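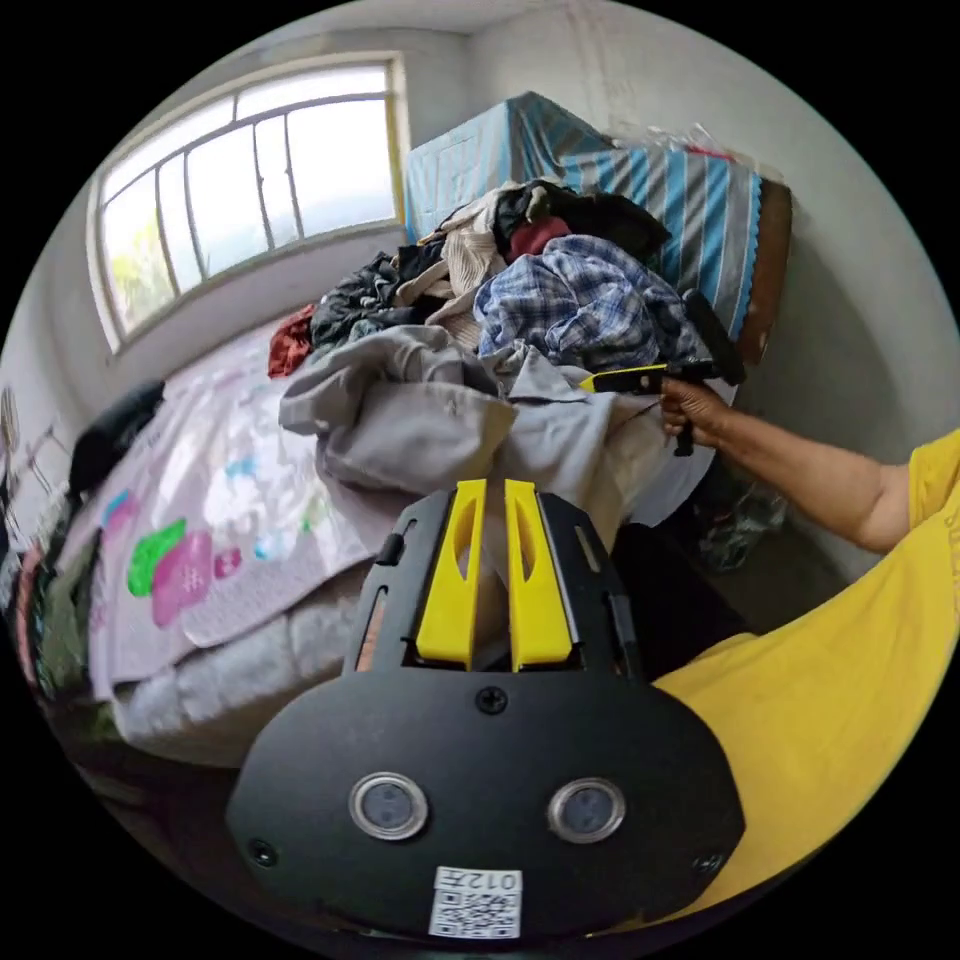

August 25, 2025: Warix balls, second pressure run

Bank holiday Monday, so I had the workshop to myself and the radio on low. I wanted to get the pressure loss test on the match balls going before the league restarts properly and everyone wants their kit back at once.

The question from Brallolo (the women's first team, not the juniors) was a simple one: why do their balls feel dead by the last quarter of an hour? Their keeper swears they come off the boot differently after the break. I thought she was imagining it until I kicked one myself in the car park on Friday, and it did feel a bit like kicking a cushion.

So, the set-up. Two balls from the same batch, both the Warix size 5, both pumped to the same mark on the bench gauge. One sits on the shelf and does nothing. The other goes on the kicker for 90 minutes with a stop at half-time, same as a match. I had the kicker set to 570 strikes for the whole run, which is probably more than a single ball gets in a real game now that everyone uses a multi-ball system, but I'd sooner be too hard on it than too soft.

The shelf ball lost next to nothing. The kicked ball was down a little at half-time and clearly down by the end, and you could feel it with your thumbs without bothering with the gauge. Nearly all of the drop came in the second half! I didn't expect that. I'd have guessed a steady leak.

My first thought was the valve. I dunked the ball in the sink and got a slow string of bubbles from round the valve, none from the seams. Put a drop of silicone oil in and the bubbles stopped, though I haven't run it again since, so don't go telling Brallolo it's fixed.

Other things, before I forget:

The bench gauge and the hand gauge still don't agree. I've used the bench one for everything today. If you're comparing with the December notes, those were done with the hand gauge, so don't mix them up like I nearly did.

The kicker's foot pad is wearing on the left edge. It has done 3,000 strikes since the last pad went on. There's one spare in the drawer under the Hettiarachchi goal net samples, and we need to order more.

The Brernudus ball (the orange winter one) is still waiting its turn. I pumped it up and left it on the shelf overnight next to the others so it's ready.

Next: same run with the oiled valve, then swap to a fresh ball with a dry valve and see if the second-half drop comes back. If it does, I'll write to the club and suggest they oil the valves before each match and check pressure at half-time.

Kicker is unplugged, key is on the hook.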